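The Folder

The folder from Beltora had come apart along its spine on the bus, and she wanted it whole again before her aunt's birthday. It had held six letters and a receipt from the Vurkesden bakery for 70 cents. She took the lot to the table with the marble pattern and put the letters aside on a chair, under her jumper.

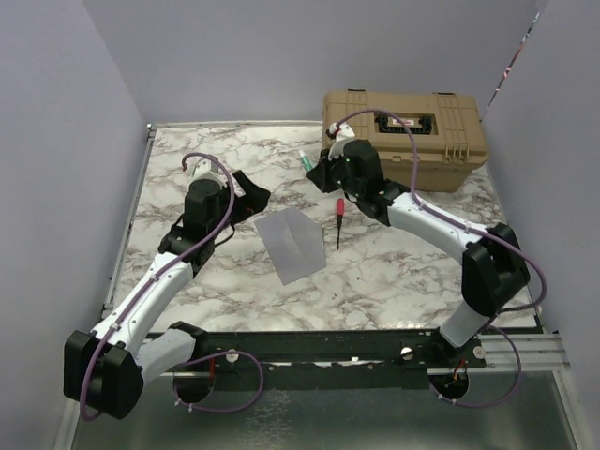
The table, with the grey sheet on it.

The grey was wrong. Her aunt's folder had been a soft purple, the colour of the walls, and she could picture her turning the new one over and saying nothing. She kept the grey sheet anyway. It might do for a lining.

Next came the tie. The old one had rotted through years ago and been replaced with kitchen string. Her aunt used to do it up with two knots, one for the post and one for the neighbours. The beige strip was longer than it needed to be and it wouldn't lie straight. It twisted whichever way she thought about it.

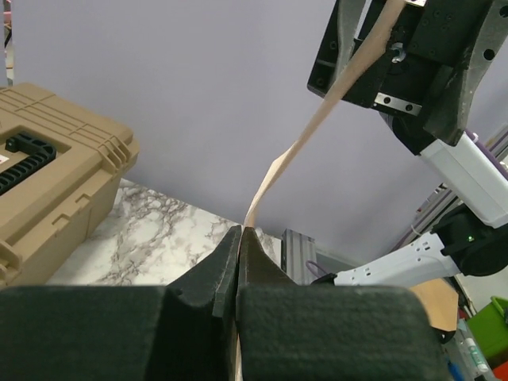 The glue

She had bought the glue at Zestance on her way home, along with bread and a tin of peaches. It was the sort with a green label and a white cap, the same sort she'd used at school, and she didn't trust it. Paste was what her aunt used – flour and water, kept in a jam jar until it went off.
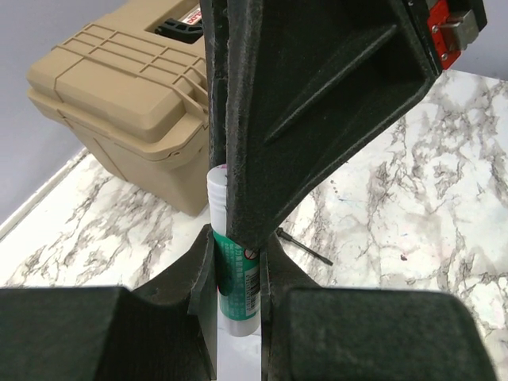 A glue stick will hold card well enough if you leave it under something heavy overnight, came the voice from the hall, and paste only brings silverfish.

She didn't argue. There were two dictionaries on the shelf and either one was heavy enough. She went back to the lavender card and thought about the fold near the right-hand side, and whether the letters would sit flat against it.
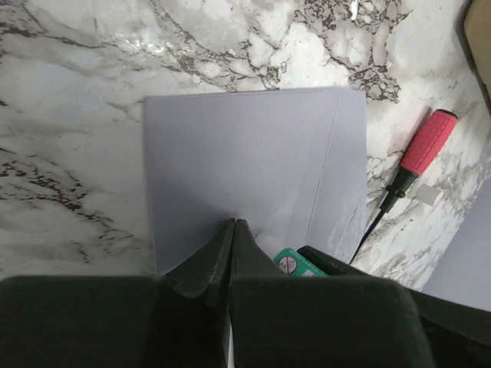
The oldest letter was the thickest. It would have to go in last, with the receipt tucked behind it where it had always been. She cut the bread, opened the peaches and ate standing up, so as not to get syrup anywhere near the card.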